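3. Materials and Methods

3.1 Setting

The study was carried out in the lunch rooms of two elementary schools in the town of Moltutstead. The schools share one kitchen, so children in both buildings are offered the same menu on the same day. Food leaves the kitchen in insulated boxes and is put out on a serving line shortly before 11:30. The children move along the line in class groups and serve themselves, apart from soup and hot sauces, which are ladled out by a member of the lunch staff.

Self-service was the main reason for choosing these schools. In most earlier work on plate color and portion size, adults served themselves a single food under laboratory conditions, often pasta or rice, and knew that they were in a study. Kettler and Chaturvedi have argued that effects found this way may shrink or vanish in a room where people are hungry, talking, and short of time. A school lunch has all three of these conditions on most days.

The larger school has two lunch sittings and the smaller school has one. Only the first sitting at the larger school was used. By the second sitting the trays have been refilled at least once, and the range of dishes is sometimes narrower than it was at the start. Lunch lasts 33 minutes in both schools, counted from the time the first class enters the room.

3.2 Tableware

Before the study both schools used white plates with a worn gray band around the rim. These were taken out of use and replaced with new plates in three colors: white, yellow, and dark blue. All three came from the same maker, Tuvalance, and from the same mold. Weight, rim height, and usable inner area did not differ between colors by more than the maker's stated tolerance. We checked this on a sample from each box before the plates went to the schools.

We bought new white plates instead of keeping the old ones because children had a clear liking for anything new in the pilot week. Several asked where the plates had come from, and some went back to the start of the line to swap. Had yellow and blue been new and white been old, any difference in the amount of food taken could have been put down to novelty.

Yellow was chosen because it is close in color to much of what the kitchen serves. Breaded fish, chicken nuggets, potato wedges, corn, and macaroni and cheese all fall in the range from pale yellow to golden brown. On a yellow plate these foods have low color contrast with the background, while on dark blue the contrast is high. White lies between the two for most dishes, although for plain rice and mashed potatoes white is the low-contrast case. This was handled in the analysis by scoring contrast for each dish and plate color pair separately (Section 3.5).

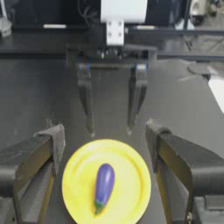
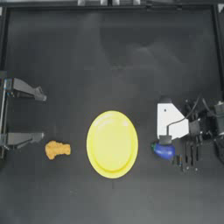

Figure 2. Yellow plate with raised rim. In the second view a breaded chicken nugget lies to the left of the plate, on a dark gray surface.

Trays and tablecloths were kept the same throughout. This matters because the contrast between plate and table has also been linked to serving size. When a plate stands out strongly from the table, people appear to judge the plate's size differently, and the amount they serve may change with it. The trays in both schools are a mid-brown plastic. We did not vary them, and our results say nothing about what would happen on trays of another color.

3.3 Participants

All children in grades one through five who ate a school lunch were eligible. Parents received a letter from the school in the month before the study and could ask for their child to be left out. The letter said that the research team would be weighing plates and looking at food waste. It did not mention color. Children who brought lunch from home ate in the same room and used the same plates if they wanted one, but their meals were not recorded.

A total of 400 children were recorded at least once. Children with a medical diet are served separately by the kitchen, with a named and sealed portion, and were not included. Vegetarian meals were included and marked as such.

We did not collect height or weight. Two parents asked about this at the information evening, and the answer was that the study is about plates and leftovers, and that body measures would have added little to it. For the same reason we did not ask teachers to comment on how individual children eat.

3.4 Procedure

Plate color was changed once a week. Each school used one color for a full school week and then moved to the next, following an order drawn by lot. The two schools were never on the same color at the same time. A weekly change was preferred over a daily one for practical reasons — the dishwashers in both schools run once in the afternoon, and mixed stacks at the start of the line would have let the children pick their own color.

Each child received a card with a number on entering the room and laid it on the tray. At the end of the serving line the tray stopped at a scale set into the counter. A member of the team read the card and recorded the weight, while a second person noted which dishes were on the plate. The stop took a few seconds. In the first week it caused a queue at the larger school, and the scale was moved one meter farther along so that children could wait without blocking the bread basket.

Plates were weighed again when they were handed in. Napkins, cups, and cutlery were removed first. Bones, peels, and lemon slices were also taken off, since they had never been meant to be eaten. What was left was weighed on the plate, and the empty plate weight for that color was subtracted. If a child had gone back for seconds, the tray was weighed a second time at the counter and the two amounts were added together.

Food that ended up on the table or the floor was not recovered. Hauke Engelhardt tried to do so during the pilot and found that it could not be matched to a card with any confidence. Trading of food between children was a larger concern. It was common with fries and nuggets, and almost absent with vegetables. A traded item counts as eaten by the child who took it and is missing from the plate of the child who did not eat it. At the level of a whole class these trades cancel out, but at the level of a single child they add noise. We return to this in the discussion.

The lunch staff knew that the plates would change color each week and had been told why. They were asked not to talk about it with the children and to fill the serving trays as they normally would. Serving spoons were the same size for every color. Late in the study one of the large spoons at the smaller school broke and was replaced by a slightly deeper one. Meals served with that spoon were kept in the main analysis and left out of a separate check.

3.5 Contrast scoring

For each main dish and side dish, three measures of surface color were taken with a handheld color meter (Mocanu) at the kitchen, after cooking and before packing. The three readings were averaged. The same meter was used for the plates. Contrast was defined as the distance between food color and plate color in a standard color space in which equal steps are meant to look equal to the eye.

Mixed dishes were difficult. A vegetable stew has no single color, and an average of orange carrots, green peas, and brown sauce gives a shade that is found nowhere in the bowl. For such dishes, Gudrun Baumgart and Maximiliano Cabello each rated contrast by eye on a five-point scale, without seeing the other's ratings. Where they differed by more than one point, the dish was discussed and given a shared score. Mixed dishes and single-color dishes were then analyzed apart from each other.

Sauce was a further problem. Ketchup in particular covers a good part of the plate for some children and changes the background against which the food is seen. Since it is added after serving, it cannot affect the amount taken, but it may affect how full the plate looks while eating. Ketchup use was noted as present or absent and entered as a covariate in the leftover model only.

3.6 Exclusions and analysis

After the removal of trays with unreadable cards, missing return weights, or a plate of the wrong color, 1,566 meals were available. Of these, 70 came from the week in which the spoon was replaced. The Wenitz correction for repeated measures was applied throughout, with meals nested in children and children nested in classes.

Two outcomes were tested: the weight of food taken and the share of that food left on the plate. Both models included grade, school, sitting order of the class, vegetarian meal, and dish type. Plate color was first entered as a three-level factor. It was then replaced by the contrast score, to see whether any color effect could be accounted for by contrast alone. The weight of food taken was log-transformed before the model was fitted. Return weights below the reading limit of the scale were treated as zero.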